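Oana Munteanu announces second album, Gadon

2025-03-23

Singer and cellist Oana Munteanu will release her second album, Gadon, in June on the small label Oprea. The record has 10 songs and takes its name from the street in Trastville where she has lived for the last few years.

Munteanu wrote most of the material at night, on an old upright piano, and only later moved the melodies to the cello. The first single, 'Aria', can be heard from today. It is a slow piece with almost no drums, and her voice stays very close to the microphone until the last minute, when a choir of 26 singers comes in behind her.

The album was produced by Quentin Roussel, who also plays bass and organ on several tracks. The two musicians met while she was touring her debut, a quieter record made with only cello and voice. "Quentin asked me to sing the songs faster than I wanted," says Munteanu. "I was angry for one day -- then I listened again and I kept his tempo on half of them."

Fans of the first album will recognize the long cello notes and the lyrics in both Romanian and English. What is new is the rhythm section, recorded live in one room with very few overdubs. Roussel mixed the songs in his home studio during the winter.

Formats and orders

Gadon will come out on vinyl, CD and digital. The vinyl edition is limited to 1,000 copies, with a printed lyric sheet and a drawing by the singer's sister on the inner sleeve. Orders are open now through the Oprea web store, and the records will be sent in the week of release. 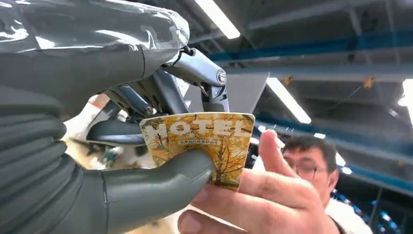 Live dates

Munteanu will present the album in Trastville in June, with Roussel on bass and a part of the choir on stage. More concerts are planned for the fall -- the label will publish the cities and ticket prices later this spring.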